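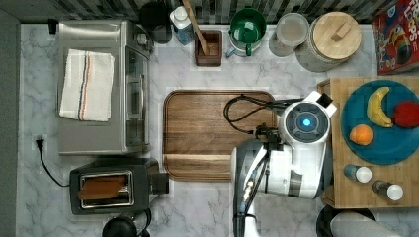

Breakfast counter, toast task, start of check.

Weekly safety check – kitchen cell, Weltero test flat, Firville
March | Ivana Urrutia

1. Arm cables. COMMENT. There is slack lying on the chopping board. Clip it back before any knife work.
2. Emergency stop. PASS. Tested at both ends of the counter.
3. Toaster. PASS with limits. The arm may place and lift bread. A person still presses the lever.
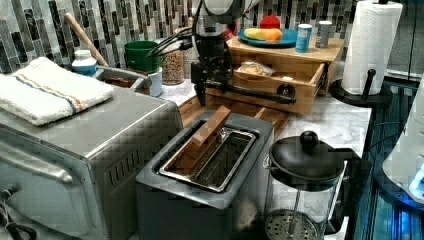
Retamal wrote on the last sheet that a machine needing someone beside it for toast isn't doing the chore yet, and asked for that to go on record. Recorded.

4. Run log. 303 of 332 toast runs finished without help. The other 29 needed a hand. Not good enough to leave alone.
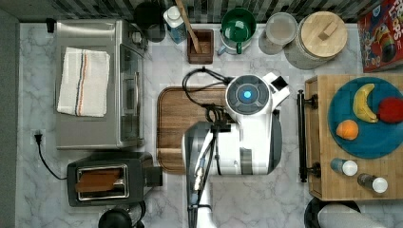
Ivana Urrutia

5. Plug and lead. COMMENT. The toaster lead runs over the marble from the wall socket. Keep it out of the arm's path.
6. Wiping down. FAIL. Still done by hand. 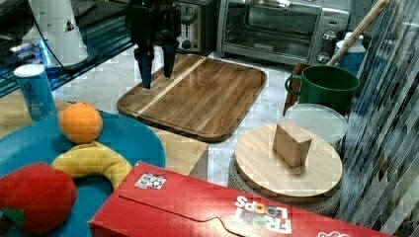
Grip force was reset on Thursday and needs a second reading. Fruit handling stays at the low setting. The apple on the teal plate is a plush one, so a clean pick there says little about bruising – repeat with real fruit before signing off.

Next check: same list, plus item 19 (hot pans).

Contact: Weltero site office, ext. 694 | © Weltero | Back to top
This site uses cookies. Accept / Manage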